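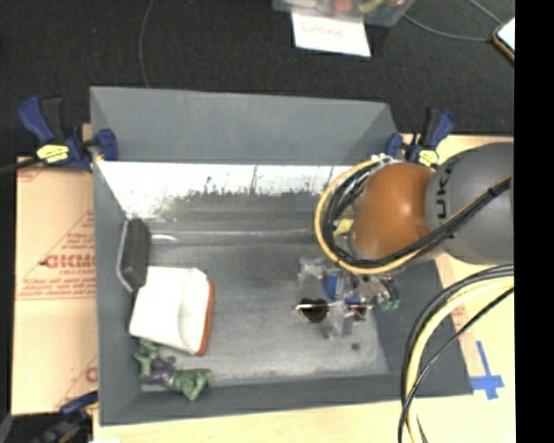
Der Arm greift, die Menschen sortieren nach

In der Retourenhalle von Braltuvow übernimmt seit Juni ein Roboter einen Teil der Griffe. Was mit den übrigen passiert, darüber wird am Tisch noch verhandelt.

Von Ebbe Nygård

Um halb sechs am Morgen ist in der Halle vor allem die Lüftung zu hören. Farzana Seneviratne zieht ihre Handschuhe an, trinkt den letzten Schluck Tee und geht zu ihrem Platz am Ende der Linie. Vor zwei Jahren stand sie dort, wo jetzt der Arm steht. Sie hat damals Rücksendungen aus der Kiste genommen, angeschaut und in Fächer gelegt, acht Stunden lang, mit zwei Pausen. «Meine Schulter weiß noch, wie das war», sagt sie und hebt den rechten Ellbogen ein bisschen, bis es wehtut.

Braltuvow nimmt zurück, was andere Firmen verkauft haben und was die Kunden nicht behalten wollten. Es ist ein Geschäft mit kleinen Dingen. In einer grauen Kiste kann eine Sonnenbrille mit herzförmigen Gläsern neben einer grün-violetten Spielfigur liegen, dazwischen durchsichtige Verpackung, zerknittert und glänzend. Für einen Menschen ist so eine Kiste langweilig. Für eine Maschine ist sie schwierig, denn sie muss entscheiden, wo die Brille aufhört und wo die Folie anfängt.

Die Versuchszelle, an der das geübt wird, befindet sich in einem Nebenraum mit Teppichboden. Man hat sich eine große Anlage vorgestellt und findet einen Holztisch. Die Kiste ist mit blau-schwarzen Klemmen festgehalten, daneben liegt ein Stück Karton mit rotem Aufdruck, und auf dem Tisch klebt blaues Band in der Form eines Kreuzes. Ein dickes Bündel aus schwarzen und gelben Kabeln läuft am Arm entlang. Auf einem Blatt Papier hinter der Kiste steht in rötlicher Handschrift etwas, das man als «Done» lesen kann.

Urho Valtonen leitet das Projekt, das intern Brornisum heißt. Woher der Name kommt, kann er nicht sagen, er war schon da, als er selbst gekommen ist. Er spricht leise und korrigiert sich oft. «Ein Teller wäre einfach», sagt er. «Ein Karton auch. Aber Plastik, durch das man hindurchsieht, das ist für die Kamera einmal da und einmal nicht.» Die Griffe, bei denen das System unsicher bleibt, gehen an einen Menschen weiter. In der ersten Testreihe waren es 744 von 1687. In der Leitung fand man das zu viel. Valtonen fand es für den Anfang anständig.

Diese weitergereichten Griffe sind heute die Arbeit von Farzana Seneviratne. Sie sitzt vor einem Bildschirm, und wenn der Arm wartet, zeigt sie ihm mit zwei Klicks, welches Teil er nehmen soll. Manchmal steht sie auf und nimmt es selbst aus der Kiste, das geht schneller. Offiziell soll sie das nur machen, wenn die Zelle angehalten ist, und daran hält sie sich auch, seit sie die Einweisung selber gibt. Ihre Stelle heißt jetzt «Prozessbegleitung». Auf der Lohnabrechnung war lange noch die alte Bezeichnung zu sehen.

Über diesen Punkt hat es Streit gegeben. Idrisa Mabula vertritt die Beschäftigten der Halle und hat im Frühling verlangt, dass die neue Tätigkeit auch neu bewertet wird. Wer einer Maschine erklärt, was sie falsch sieht, meint er, der leistet etwas anderes als vorher. Die Geschäftsleitung hat zuerst geantwortet, die körperliche Belastung sei doch kleiner geworden. «Das stimmt», sagt Mabula. «Aber man hat uns vorher nie für die Belastung bezahlt. Warum soll sie jetzt beim Abziehen zählen?» Man einigte sich auf eine Zulage und auf eine Schulung, die während der Arbeitszeit stattfindet. Die Zulage ist befristet. Über die Verlängerung wird im Winter gesprochen.

80 Menschen arbeiten in der Halle, in drei Schichten. Entlassen wurde bis jetzt niemand, und die Firma hat schriftlich zugesagt, dass es wegen Brornisum auch keine Entlassungen geben soll. Trotzdem ist die Stimmung nicht überall gleich. Zwei Kollegen aus der Spätschicht haben sich an den Standort Jesdale versetzen lassen, wo weiter nur von Hand sortiert wird. Andere melden sich freiwillig für die Zelle, besonders die, denen das Stehen schwerfällt. Die Liste für die Schulung hängt neben dem Kaffeeautomaten und ist bis unten voll.

Vilgot Viklund steht nicht auf dieser Liste. Er sortiert seit vielen Jahren und kann eine Naht mit dem Daumen prüfen, ohne hinzusehen. Ihm gefällt nicht, wie ruhig es an der neuen Linie geworden ist. Früher redete man über den Tisch hinweg, über die Kinder, über das Wetter, über den Kunden, der einen einzelnen Schuh zurückgeschickt hatte. Am Bildschirm sitzt man allein. «Ich habe nichts gegen den Roboter», sagt er. «Er soll die schweren Kisten nehmen. Aber die schweren Kisten nimmt er nicht, er nimmt die Brillen.»

Valtonen kennt diesen Satz und widerspricht ihm nicht. Für die schweren Kisten gibt es schon lange Geräte, erklärt er, nur wurden sie in dieser Halle nie gekauft. Das Geld kam erst, als das Wort Roboter im Antrag stand. Inzwischen ist ein Hebegerät für den Wareneingang bestellt. Mabula hatte es zur Bedingung gemacht, und es ist vielleicht die Änderung, über die sich in der Halle die meisten freuen.

Auch das Reden soll zurückkommen, wenigstens ein wenig. Auf Vorschlag von Seneviratne steht der zweite Bildschirmplatz, den die Schreinerei Leclerc gerade baut, dem ersten gegenüber. Ursprünglich waren beide Plätze zur Wand geplant. Der Planer hatte an die Kabel gedacht.

Gegen Mittag bleibt der Arm über der Kiste stehen und wartet. Auf dem Bildschirm erscheint ein gelber Rahmen um ein Stück Folie, in dem etwas Kleines steckt. Seneviratne beugt sich vor, überlegt kurz und klickt. Dann ruft sie über die Schulter Viklund, der gerade mit seinem Wagen vorbeikommt, und fragt ihn, ob er das für eine Haarspange hält oder für ein Ersatzteil. Er stellt den Wagen ab und schaut es sich an.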